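Notebook, bench 2, November 2020

Picked up the tidy-the-table task again. Dilruba's sheet still says "put things where they belong", and I still don't think that means anything until someone writes down where they belong. Abbas says it's obvious. It wasn't obvious to him in July, when he and Homa sorted the same bits and got two different answers.

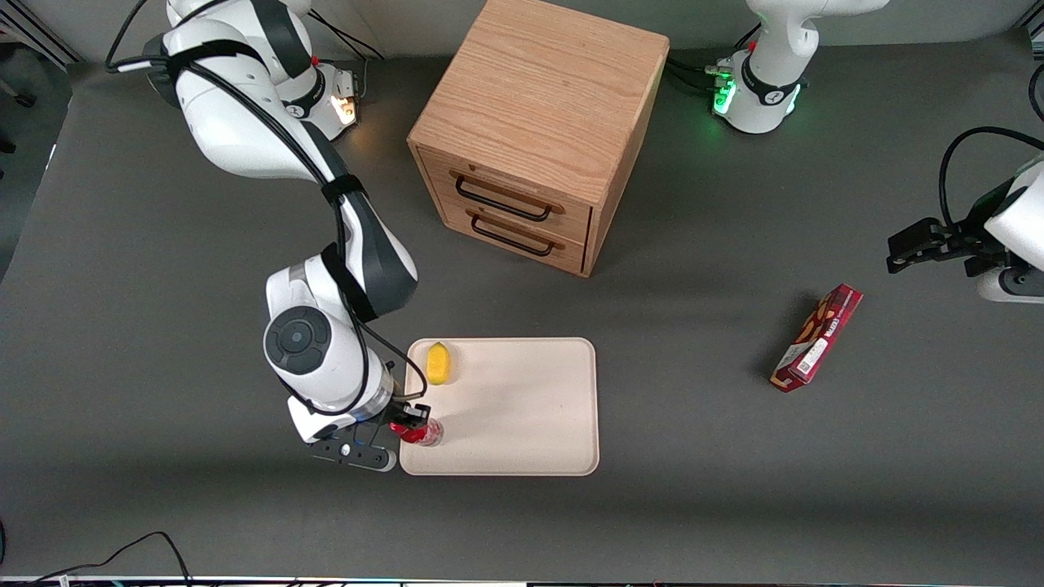

The tray is meant to be for food and the cabinet for everything else. Fine on paper. Then we get to the small red bottle, down at the near left corner of the tray, and I can't say if it counts as food or not. The yellow thing at the far corner is no easier. Rostam calls it a lemon and marks it as fruit. I'd like that checked before it goes on the list. Both drawers were shut at this point, so the cabinet isn't getting much use under the present rules.

Ching-wen wants packets included as well. I said up to 43 items on the list before we stop and look at whether the categories hold. She wanted 90, which I think is hopeful. 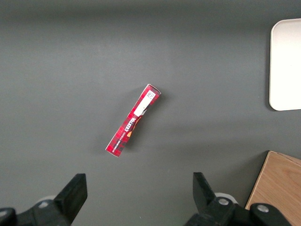

Packets bring their own trouble, mostly with size. The long tartan Walkers box looks creased in the middle already, and it was lying on the bare table with the tray off to one side. Homa reckons it fits the top drawer on the diagonal. Not convinced. Measure the drawer inside, not the front.

To do: ask Dilruba for a written rule on bottles. Find the ruler.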